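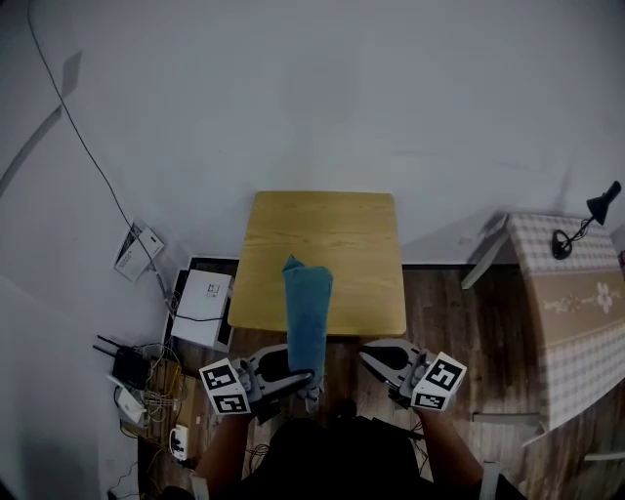

Teal towel folded to a long strip, lower end over the near edge of the table.

Guides Laundry Linen Storage Small Rooms Search

Flovard > Laundry > Linen > Folding a hand towel on a small table

Folding a hand towel on a small table

By Euan Gillies. Updated 11/09/2019

Most folding instructions assume a bed or a big dining table. If the only free surface is a small square one against a wall, the towel won't lie out flat in both directions and you have to let part of it hang. It can still be done neatly. The method on this page makes a long strip first and then turns the strip into a packet that stands up in a drawer or stacks on a shelf.

It suits a plain hand towel 46 cm wide. A bath towel can be done the same way but needs a halving fold at the start, covered further down. Face washers are too small to bother with strips. Fold those in quarters.

What you need

A clean, fully dry towel. A table you can reach across without stretching. Any flat wooden or laminate top will do, as long as it's wiped down first. A tablecloth makes the job harder, as it moves with the towel. You might also want a tape measure for the first towel of a batch. After that you can go by eye.

Check that the towel is dry at the hems as well as in the middle. Hems are doubled over and stay damp longest, and a damp hem folded into the centre of a packet will smell within a few days. Pinch each end between finger and thumb. If it feels cool, hang it back up.

Setting up the table

Push the table against the wall so it can't slide away from you. Stand at the side opposite the wall. Clear the top completely, including anything at the back that the cloth could catch on.

Rounded corners are a help here. Towels with a looped pile snag on sharp corners and on the edge banding of cheaper tops where it has started to lift. If yours has lifted, a strip of masking tape over the spot is enough to get you through the basket.

Keep the floor in front of the table swept. The lower end of the towel is going to hang over the near edge for part of the job, and on a low table it can reach the ground if you have a long towel.

Laying it out

1. Hold the towel by the two corners of one short end and give it a single firm shake, downwards. This drops lint and straightens the pile.

2. Lay the short end you're holding on the table towards the wall, with the other end coming straight back at you and over the near edge. The care label should face up and sit at the wall end.

3. Smooth from the centre line out to the sides with flat hands. Do the part that is on the table only. The hanging part will straighten under its own weight.

4. Look at the two long edges. They should run square to the near edge of the table. If the towel has pulled out of shape in the wash, take hold of opposite corners and tug gently, then swap to the other pair. Two or three tugs will generally bring it back.

Making the strip

5. Take the left long edge and bring it over by a third. On a 46 cm towel the fold comes in 15 cm or a shade more. Move both hands together, one near the wall end and one near the table edge, or the fold will run at an angle.

6. Bring the right long edge over the top in the same way. It should finish level with the left-hand fold and not go past it. If it overhangs, the first fold was too deep. Open it out and start again from step 5, which is quicker than trying to tuck the extra under.

7. Run the side of your hand down the strip from the wall end to the near edge. Don't press hard. You want the layers to sit together, and a hard crease in terry cloth just leaves a line of flattened loops.

8. Fix the top end. This is the part that goes wrong most often. The top end bunches as the side folds come in, and the whole strip then leans to one side. Pinch the two top corners, lift them a little, pull them apart until the hem is straight, and set them down again square to the rest.

The same goes for the lower end if it's still over the edge. Hold it with one hand low down while the other flattens the strip above it. Holding it stops the strip creeping forward off the table, especially with a lightweight cloth. The thin flat-weave towels, 245 gsm and under, slide more than terry and need a hand on them the whole time.
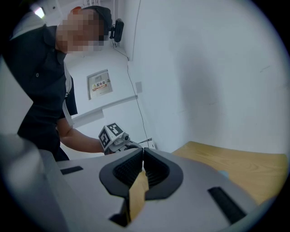
Leaning in over the wooden tabletop, plain wall behind.

From strip to packet

9. Slide the strip towards the wall until as much as possible is on the table. With a short towel the whole strip will fit. With a longer one, leave the tail hanging and carry on.

10. Pick up the lower end and fold it away from you, up the strip, so that the end lands a finger's width short of the top hem. That small gap matters. The fold takes up some length when you fold again, and if the ends are level now they won't be level later.

11. Lean in and straighten the long sides where the two layers meet. Work close to the cloth, with small pinches, starting at the fold and moving away from you.

12. Fold the doubled strip in thirds, starting from the folded end. The first turn goes away from you, and the second goes over the top of it. For shelf stacking you can stop at halves. Thirds makes a thicker packet that stands on its edge in a drawer.

13. Turn the packet so the smooth rounded fold faces you and the loose hems are at the back. It goes on the shelf or into the drawer that way round.

Bath towels on the same table

Fold the towel in half first, bringing the short ends together, before it goes anywhere near the table. The easiest way is to hold it up by one short end, catch the middle against your chest with your chin, and let the top half drop forward. Then lay the doubled towel down with the fold towards the wall and the hems towards you, and go from step 3.

You'll have twice the thickness in the strip, so use halves at step 12. Thirds comes out too fat for most drawers.

If the strip won't stay straight

Leaning to the left at the top usually means the right edge was brought over with one hand, from the bottom. Redo it with both hands.

A twist in the middle means one of the long edges rolled under. Cotton hems do this after a hot wash. Unroll the edge with your fingertips before step 5 and lay your forearm along it for a moment.

If one end of the strip is wider than the other, measure the towel at both ends. Some have shrunk unevenly, particularly those with a woven band near one hem. Ladan Mazandarani in our linen section sets the fold by the narrow end and lets the wide end sit a little full inside the packet, where it won't show once step 12 is done.

If the towel slides about on a polished top, wring out a cloth, wipe the surface, and wait until the shine of water has gone. Slightly tacky is what you're after. Don't fold on a wet table.

Drawers and shelves

A packet made this way from a 46 cm towel ends up 15 cm across, near enough, so it fits side by side in the Tollau drawer insert and leaves room for your fingers. In the older Aguirre cabinets the shelves are set closer together, and packets folded in halves go in better than thirds. Either can be lined with plain paper.

Put freshly folded towels at the back or the bottom and take from the front or the top, so the same few don't get all the wear.

Fifteen minutes is plenty for a normal basket once you've done a few. For the first couple, go slowly at steps 5 and 8.

See also: Fitted sheets without a bed to fold on. Getting the stiffness out of line-dried towels.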